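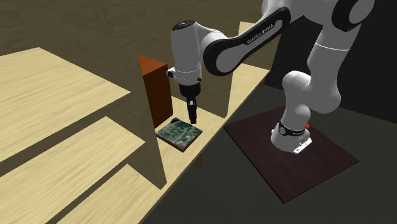 Home Modules Handouts Reading list Staff Contact
Search this site Go

Week 7 handout: learning a shelf task from simulated demonstrations
Benedita Seixas, July

1. The method

The Havitlow study asks how much a policy gains from extra demonstrations when the furniture stays the same and the objects move. All data comes from simulation. The arm is a Franka with a two-finger gripper, fixed to a board on the floor.

Idalina Fonseca wrote the task generator, called Ollar. It places the objects in the shelf unit, shifts the viewpoint and rejects any layout the planner cannot solve. It produced 2,388 layouts, and 665 were kept for training. A further 479 were held back for testing. The rest were thrown out, mostly as near copies — see the appendix to the paper.

2. What makes the task hard

The dividers limit how the wrist can approach. A tall box in a compartment takes up room the fingers need, and a thin flat object gives them little to grip. Look at the clearance between the gripper and the box in the central compartment, then at the flat object lying near the front edge.

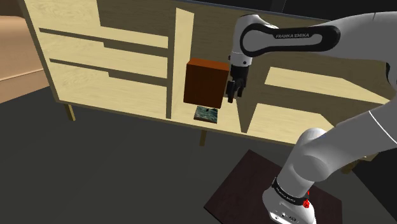 3. Result

Policies trained with 2 viewpoints did better on the held-back layouts than those trained with one. The gain was largest for flat objects. Adding more layouts from a single viewpoint helped less than the authors expected.

Before the seminar, read Bettencourt, sections 3 and 4, and bring one objection to the way layouts were rejected.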